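Thread on my own savings, since a few people asked what I do with spare cash. Not advice.

I keep 80 per cent in a broad index fund and the rest in a term deposit with Jinddale. I rebalance every January and leave it alone in between. 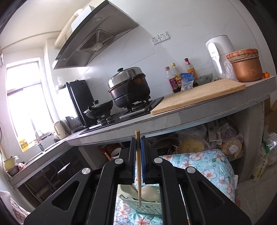

The term deposit matures in 2 weeks, with a balance of $3,002. Jivelis has a slightly better rate but wants the money locked up for longer, and I might need it for the car. People bring up the eggs and basket line whenever I say one fund is most of my money. Even a pale green plastic basket with holes in the side is fine by me if the fund inside holds hundreds of companies.

Fees matter more to me than picking winners. My old fund at Brollar cost me $38 a month. I moved out of it and haven't looked at its returns.

Will post the new deposit rate once I've locked it in.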